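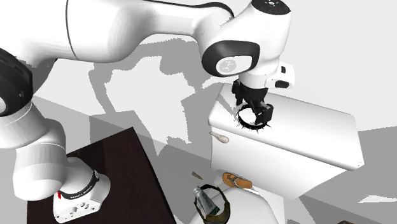 Figure 2. Simulated bathroom setup. The arm holds a dark, spiked ring at the lid of the toilet tank; other items lie around the tank and bowl.

3. Rules for building and reporting household test rooms

3.1 Why the bathroom rooms need their own rules

The rules in this section apply to every simulated room in the Ziluswood set. We wrote them first for kitchens and desks, where most of the work surface is a flat tabletop at one height. Bathrooms broke several of the assumptions we had made. The tank lid, the bowl rim and the table that carries the arm are separate surfaces, and in the room of Figure 2 an item can lie on or near any of the fixture surfaces. A rule that says "place the object on the surface" does not tell two labs to do the same thing.

The first draft came from Seung-woo Jin, who had been comparing results sent in by different groups for the Ban task list. Groups using the same room file reported success rates that could not be compared, and most of the gap came from small choices that were never written down. The version below is the one in use since August. Changes made after that are marked in the text.

3.2 Naming surfaces

Every surface that may receive an object must have a name in the room file, and the name must be the one used in the task text. For the bathroom rooms the named surfaces are the tank lid, the bowl rim, the floor and the arm table. Words such as "the toilet" or "the top" are not allowed as targets. If a task says "put the ring on the tank lid," any point on the lid is a valid place unless the task names a corner or an edge.

Lids with rounded front edges need one more line in the file. The author must state where the flat part ends. An object that comes to rest past that line is scored as a failed placement even if it stays up, as it would depend on the friction setting and not on the policy being tested.

3.3 Objects with irregular outlines

Spiked, bristled or thorny shapes are common in the object library and cause most of the contact errors we see. The visual mesh and the collision mesh of such an object are often different. The ring in Figure 2 has short projections all the way around it, and a simple collision hull would fill the gaps between them and could also close the hole in the middle. We require the following.

The collision mesh must keep any opening that a finger could pass through. The report must say which method was used to split the mesh. Where the outline has projections, the grasp is recorded at the finger pads, and contact with a single projection does not count as a grasp. A grasp must be held for 2 seconds of simulated time before the lift is scored.

Deok-su Hyun argued for a longer hold and ran the ring task at 5 seconds. The ranking of the policies did not change, so the shorter time was kept. Labs may report both.

3.4 Clutter

Clutter items are the ones the task does not mention. They must stay in the room for every trial, and they may not be removed to make the task easier. The sandal and the green pouch with the toothpaste tube in Figure 2 are typical. Clutter may be soft or rigid in appearance, but all of it is treated as rigid in this release unless the file says otherwise. An item placed inside another, as with the tube in the pouch, must be listed with its container so that a reset puts the two back together.

Starting poses are drawn from a fixed list. The list for each bathroom room has 34 entries, and a full report uses all of them. Partial runs can be useful during development but must not appear in the main results table. Each pose is repeated with 3 random seeds, and the seeds are given in the report.

A clutter item that is moved by the arm is logged as disturbed. A disturbed item does not fail the trial by itself. It does fail the trial if it leaves the surface it started on, or if the arm pushes it into the bowl. We considered a softer penalty for small items, but the line between small and large was hard to draw and reviewers at Pellivdale scored the same logs in different ways.

3.5 Arm and mount

The arm base must be fixed to its table, and the table must have collision turned on. Early rooms left it off, and some policies learned to pass the elbow through the table edge on the way back from a low reach. Results from those rooms have been withdrawn.

Reaching from a side table to the tank puts the upper links above the objects for much of the motion. The clearance check therefore covers every link, including the parts behind the wrist. Joint limits are the maker's published limits with no widening. Speed limits may be set lower than published but must be reported. If a lab swaps the gripper, it must give the new finger length and opening and rerun the baseline policy, because the old baseline numbers no longer apply.

3.6 Lighting and rendered views

Hard shadows are left on by default. A large arm can throw a large shadow on the wall behind it, and a policy that has only seen soft light may react to the edge of that shadow as if it were an object. Labs that turn shadows off must say so in the table heading, where a reader will see it. Wall and floor colors are fixed within a room. Random textures belong in a separate run with its own row.

Figures in a report should show the room as the task was run, with the clutter in place. Views cleaned up for print are not accepted.

3.7 What has to be in the report

A report that follows these rules gives the room file version, the surface names used, the mesh method, the hold time, the seeds, the shadow setting and the full list of failed trials with a reason for each. The Noltness checker reads this list and rejects a submission if a field is empty. It does not judge whether the reasons are right. That is still done by hand, by two readers who have not seen each other's notes, and where they disagree the trial is counted as failed.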